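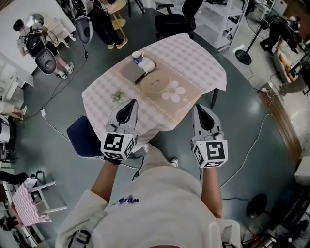

Gingham tablecloth with a woven basket lid on the placemat.

Qualified majority voting in foreign policy: is the passerelle realistic?
Posted in February by Vangelis Kokkinos

The argument for dropping unanimity in common foreign policy comes back every time a sanctions package stalls. I want to separate two things that get mixed up in these threads: what the treaties already permit, and what would need a new treaty.

Article 31(3) TEU lets the European Council decide, unanimously, that the Council will act by qualified majority in further cases. No convention and no national ratification under the ordinary revision procedure. Article 31(4) excludes decisions with military or defense implications. So sanctions listings and human rights statements could move, while troop deployments could not.

My position is that a narrow use, limited to sanctions listings, is legally simple and politically possible within one Council term.

radier33
Legally simple, yes. Politically I don't see it. The switch itself needs unanimity, so every government that benefits from a veto has to vote to give it up. You haven't said what they get in exchange.

Also, Article 31(2) keeps an emergency brake. A member can oppose a majority vote for "vital and stated reasons of national policy," and the matter can end up back in the European Council for a unanimous decision. A government that wants to block will use that.

Vangelis Kokkinos
The brake has a cost the plain veto lacks. The reasons have to be stated, and the High Representative is supposed to look for a solution first. Under the present rule a delegation can hold a file for weeks over something unrelated and never put a reason on paper.

Diditz
I would question the premise. The number of files blocked outright is small compared with the number adopted. What you get is delay and dilution, and dilution also happens under majority voting. Look at agriculture or migration. Ministers still spend most of the night looking for consensus even when they have the votes.

The larger problem for me is enforcement. Sanctions are adopted in Brussels and carried out by national customs and national courts. If a government was outvoted on a listing, how hard will its agencies work on it? You would have unity in the Official Journal and gaps at the border.

radier33
Agree on enforcement. That is an argument for unanimity, by the way.

Diditz
It's an argument for fixing enforcement. I didn't say keep the veto.

sjoberg_k
Speaking from a smaller member state, the population weighting is what worries people here. The threshold is 55 percent of states representing 65 percent of the population. A blocking minority needs at least four members. The largest states can find three partners easily. We can't, at least not on a subject that only matters in our region.

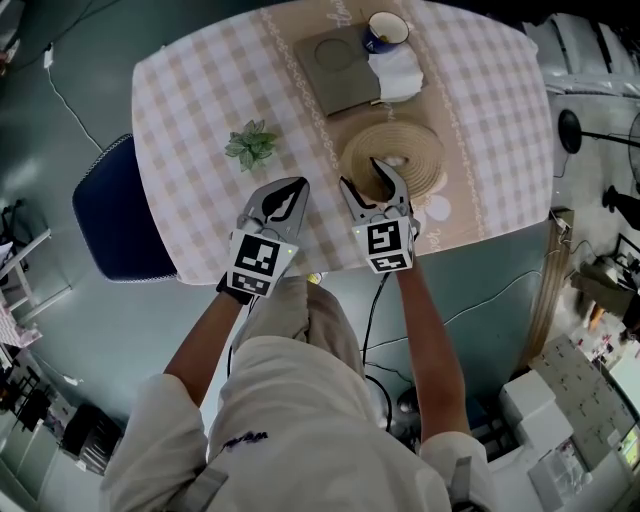

So the fear is less about losing a particular vote and more about being left out of the drafting. With a veto, somebody phones our ministry before the text goes around. Without one, I expect the call comes afterward or doesn't come.

Vangelis Kokkinos
That is a fair point and I don't have a full answer to it. One option is a higher threshold for foreign policy only, but that would need treaty change, and then the whole advantage of the passerelle is gone.

otance41
Nobody has mentioned constructive abstention. Article 31(1), second subparagraph. A member abstains with a formal declaration, isn't obliged to apply the decision, and accepts that it commits the Union. It already exists and it has hardly been used.

radier33
Hardly used because it does nothing for a government that wants the decision stopped.

otance41
True for those cases. It does cover the ones where a capital has a neutrality problem or a coalition problem at home, and those are a share of the delays too.

Diditz
Would it work for sanctions, though? If one member isn't applying an asset freeze, the assets go there.

otance41
For asset freezes, no. For statements and civilian missions, yes.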